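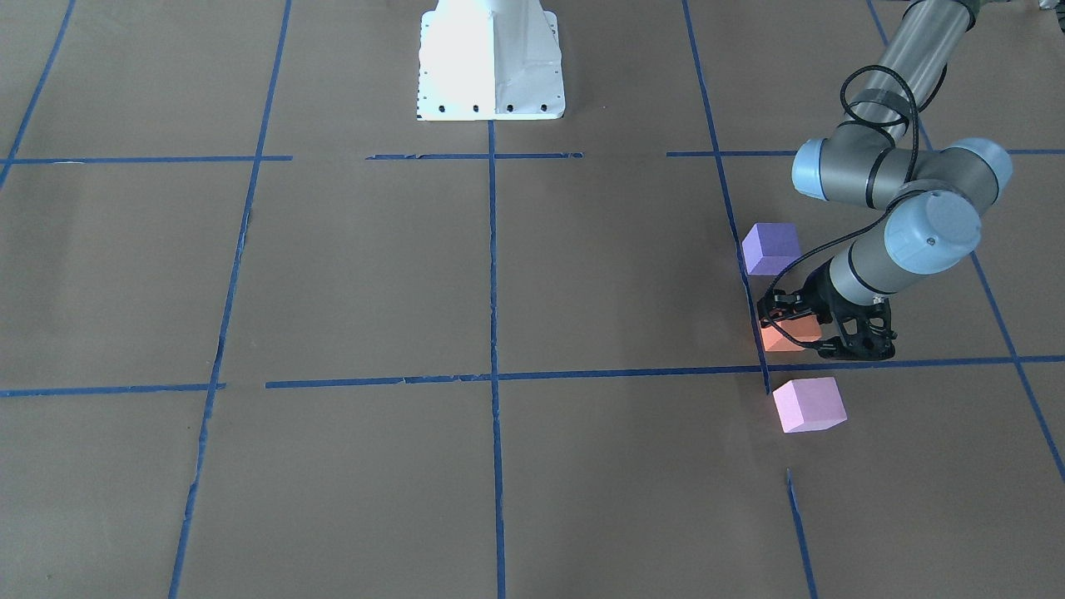
Brown paper and blue tape: the floor grid is back!

Woltton branch, 2 December 2021

If you came to our Yule games afternoon last winter you'll remember the giant floor board, and we're delighted to say it's coming out again in January. It is still the cheapest thing we've ever made and still the one everybody asks for. All it takes is a big roll of brown paper, a roll or two of blue painter's tape and a willingness to crawl about in your socks.

Lay the paper first and smooth it out from the middle. Then run your long lines of tape from one side to the other, and the cross lines after that, until you have a good spread of rectangles. Tear the tape by hand if you like. A wobbly line or a ragged end makes no difference at all to the game, and if a strip gives up halfway you can just start another piece — we do it all the time.

Small bright cubes make lovely counters (orange looks smashing against the brown). We play a sort of giant noughts and crosses, a memory game, and a treasure hunt where one team calls out the squares and the other has to find its way across. The Ulldale group have their own version with 40 cards and some very fierce rules, which we're hoping to borrow.

Paper and tape are on the shelf by the Allura room door, so do help yourselves and have a go at home over the holidays. Bring clean socks in January!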